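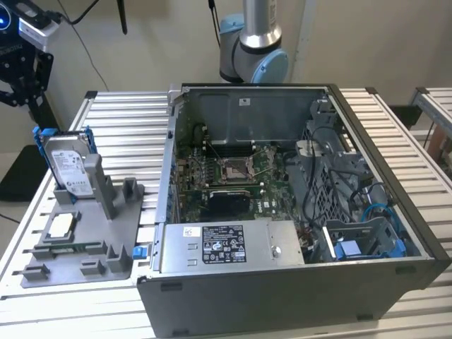 Closstead repair room takes in old office computers

7/28/23

Closstead people who have an old desktop computer at home or in the office can now bring it to the repair room behind the Homness furniture shop. The room opened in February for lamps, radios and small kitchen machines. Since this month it also accepts computers, and the first 29 are already on the shelves.

Most of them came from Ludwood, a company which moved its office to the other side of the town and bought laptops for its staff. The remaining ones were brought by families and by one dentist.

Pendo Lyimo is responsible for the computer work. She was repairing printers for nine years before she came to Closstead. Each tower is put on its side and the cover is taken away, she explained, and after that the dust is blown out in the yard. The memory, the hard disk and the power supply are tested one after another. If the processor must come out, the socket is checked with a lamp and a magnifying glass, as the small contacts in it bend very easily and it is difficult to make them straight again.

"People think that the whole computer is dead," said Lyimo. "Many times it is the disk, or a cable which is not sitting well. We change this part and the machine can work for some more years."

Computers that cannot be saved are taken apart. The useful pieces go into labelled drawers and the metal is sold by weight. The repair room received 217 kilos of electrical goods of all kinds until the end of June.

The question of private files was raised by several visitors at the open evening. Emmanuel Waweru, who manages the room, said that every disk is erased before a computer is given to another person. An owner who prefers to keep the disk can ask for it at the desk, and it will be removed while he or she waits. Waweru advises to copy photos and letters before coming.

Finished computers are going first to the library and to pupils of the evening school. Musyoka Shirima, a teacher there, has asked for 9 machines for his bookkeeping class. Others will be sold at a low price in the autumn, with a keyboard and mouse.

Screens with a glass tube are not accepted, and laptops only with their charger. Spare cables, screws and drive holders are welcome also without a computer. The entrance is from the side street, next to the bicycle stand of Homness.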